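# Please Let Us Repair the Small Things

I keep a list of objects I threw away although only one small part was broken. It is a shameful list, and it gets longer every year.

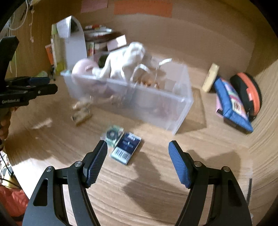
## The price of a small part

Last winter my kettle stopped closing. The lid has a small plastic hook, and the hook was broken. I wrote to Olholm, the company that made it, and asked if I can buy only the lid. They answered politely that the lid is not sold separately, but they offered me a discount on a new kettle. The kettle was 18 months old. The heating part worked perfectly.

I do not think the person who answered me was lazy. She had no lid to sell, and somebody decided this long before she started her job. My opinion is that such a decision should not be left to the company alone. If you sell a thing with a lid, you should also sell the lid.

## What we lost on Lemieux Street

When I moved here there was a repair shop on Lemieux Street. The owner, Francine Desjardins, fixed radios, lamps, irons, and one time the zipper of my suitcase, which she did not want to do. She charged me 40 crowns for the iron and explained me what was wrong with it. I still use this iron.

She closed in March. In her last year the rent was not the biggest problem, she told me. The biggest problem was glue. Many new machines are glued and not screwed, and to open them you must break them. She could not ask a customer to pay for that.

## Some objections

My neighbor Serpil Yazıcı disagrees with me, and she has good arguments. She says spare parts need a warehouse, and the warehouse costs money, and at the end everybody pays more for the kettle. Maybe this is true. I would pay more. But I understand that a family with three children looks first at the price on the shelf – and I don't want to tell them that they are wrong.

Also there is the question of safety. I should not open a microwave on my kitchen table on a Sunday, and I agree with the people who say so. A lid is a different matter. So is a knob, a drawer wheel, or the small rubber feet under a blender.

The town of Prenimska has now a shelf in the public library where people leave old parts for others to take. I went to see it. It had mostly chargers, but I found there a lid. It does not fit my kettle very well. I use it anyway, with a spoon on top.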